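Setting Up Small-Parts Storage for a Repair Bench

Loose fasteners cost more time on a repair bench than most faults do. The procedure below sorts screws, washers, springs, terminals and similar parts into labeled drawers and keeps a written index of what is where. It was first written for the bench at Nevach and has been revised for general use. No special tools are needed.

What you need

A portable case or wall cabinet with small drawers. Clear drawer fronts are preferred.
Resealable bags, 2 by 3 inches.
A caliper and a thread gauge, metric and inch.
A label printer or a fine permanent marker and white tape.
A shallow tray with a raised edge.
A magnet on a stick.

Step 1. Empty everything into the tray

Work with one jar or box at a time. Mixing the contents of several containers before sorting makes it impossible to tell which parts came from the same machine. Remove dust, wire offcuts and broken parts first. Discard any screw with a rounded drive or a stretched thread. A damaged screw that goes back into storage will be picked up again at the worst moment.

Step 2. Split by type, then by thread

Sort into bolts and machine screws, wood screws, nuts, washers, electrical parts and everything else. Pass the magnet over the pile to separate steel from brass and aluminum. Most stainless fasteners respond weakly or not at all, so check those by eye.

Measure machine screws with the thread gauge before measuring length. M4 and No. 8 screws look alike and will start in each other's nuts before they bind. Keep metric and inch sizes in separate drawers even when there are only a few of one kind.

Length is measured from the underside of the head to the tip, except on countersunk screws, where the head is included.

Step 3. Choose the drawers

Match drawer volume to the quantity of parts, with space left over. A drawer filled to the top spills when it is pulled out and cannot be searched with a fingertip. Two-thirds full is a workable limit.

Drawer depth matters as well. Tall drawers suit bulky items such as cable clamps, knobs and rubber feet. Shallow drawers suit washers, set screws and crimp terminals, which are hard to pick out from the bottom of a deep one. If the case has a carrying handle, put the heaviest parts in the bottom row so that it hangs level and does not tip when set down.

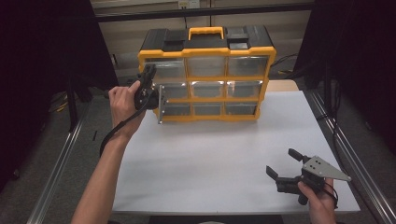

Step 4. Bag the odd sizes

Any size with too few pieces to justify a drawer goes into a bag. Write the size on the bag before filling it. Group the bags by thread and stand them on edge in one drawer, smallest at the front. Malathi Rao, who maintained the original index, also puts a slip of paper in each bag with the name of the machine the parts came from – useful for odd European threads.

Step 5. Label

Place the label at the lower left of the drawer front so the contents stay visible. Use one format throughout:

Thread x length, head type, material
M3 x 8, pan, zinc
M5 x 20, hex, stainless

Clean the plastic with isopropyl alcohol and let it dry before applying tape. Labels applied to a dusty surface lift at the corners within weeks.

Step 6. Write the index

Number the drawers from left to right and top to bottom, starting at 1. Give each case a letter. Drawer C7 is then the seventh drawer of case C. Record the drawer number, the contents and a reorder level. The Nevach index runs to 155 lines on 28 cards. A spreadsheet works equally well, provided a printed copy stays at the bench.

Set the reorder level by use. For common sizes, reorder when the drawer is a quarter full. For rare sizes, reorder when two pieces remain.

Maintenance

Return stray parts to their drawers every Monday. Parts that cannot be identified go in a single drawer marked "unsorted," and that drawer is emptied when it reaches half full. Check the index against the drawers once a year; May is used at Nevach.

Replace cracked drawers promptly. A drawer with a split corner will pass small washers into the one beneath it – usually found only after the wrong size has been fitted.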